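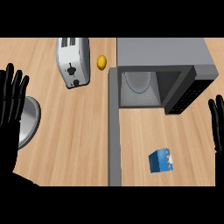
About Ikholm Appliance Testing

Wed 8 May
By Lizelle Dlamini

Ikholm tests and repairs small electrical appliances for households, rental agencies, schools and short-stay accommodation. The workshop handles toasters, kettles, irons, bench mixers, heaters and most other goods that run from a standard wall outlet. We do not work on fixed wiring, ovens, air conditioners or anything with a sealed refrigerant circuit.

The business was started by Waltraud Wegener, who had previously managed the service counter of a department store. Arturo Ferri joined as a second technician and now runs the bench. Both names are still on the lease. Loredana Mancuso handles bookings and parts, and Wissam Majali does on-site testing for commercial customers.

What we do

Work falls into two streams. The first is inspection and tagging. Each item is examined for damage to the cord, plug, casing and controls, then tested for earth continuity and insulation resistance according to its class. Items that pass are tagged with the test date and the retest date. Items that fail are tagged out of service and listed separately in the report, with the reason for failure. The customer decides whether they are repaired, returned or scrapped.

The second stream is repair. An appliance is booked in, given a job number and assessed in the order received. Assessment covers the reported fault and a basic electrical safety check. A written quote follows. No parts are ordered until the quote is accepted, and a declined quote attracts the assessment fee only.

Common repairs include cord replacement, thermal fuses, switches, heating elements and carbon brushes. Toasters are mostly brought in for a carriage that will not latch or a browning control that has stopped responding. Both faults can usually be traced to crumbs or a worn contact, and the casing has to come off either way. Please empty the crumb tray before drop-off.

Parts

We hold 2,000 part lines on the shelf and keep a further stock of salvaged components from appliances that have been scrapped with the owner's consent. Salvaged parts are limited to mechanical items such as knobs, feet, hinges and trays. Cords, fuses, switches and elements are always fitted new.

Where the original manufacturer no longer supplies a part, we will look for an equivalent with the same rating and dimensions. If there isn't one, the appliance is returned unrepaired. We do not modify casings or controls to take a part of a different size.

Records

Job records are kept in Flornoteo, a database set up for us by Mazza. It holds the test readings, the parts fitted and the technician's initials for every item. Commercial customers receive a copy of their register after each visit and can ask for earlier ones at any time. The old paper job cards have been scanned as far back as they go, although some of the carbon copies are hard to read.

Premises

The workshop moved to the Denon building in December. The counter is on the ground floor, with the test bench behind it and parts storage upstairs. There is a loading zone at the rear for bulk deliveries - please phone first, as the roller door is kept locked.

Warranty and uncollected goods

Repairs are guaranteed for three months, parts and labour, for the fault described on the invoice. Nothing in this guarantee limits a customer's rights under consumer law. Customers are notified when a job is complete, and again before any uncollected item is disposed of.

Enquiries about tagging programmes should go to Wissam Majali. All other enquiries go to the counter.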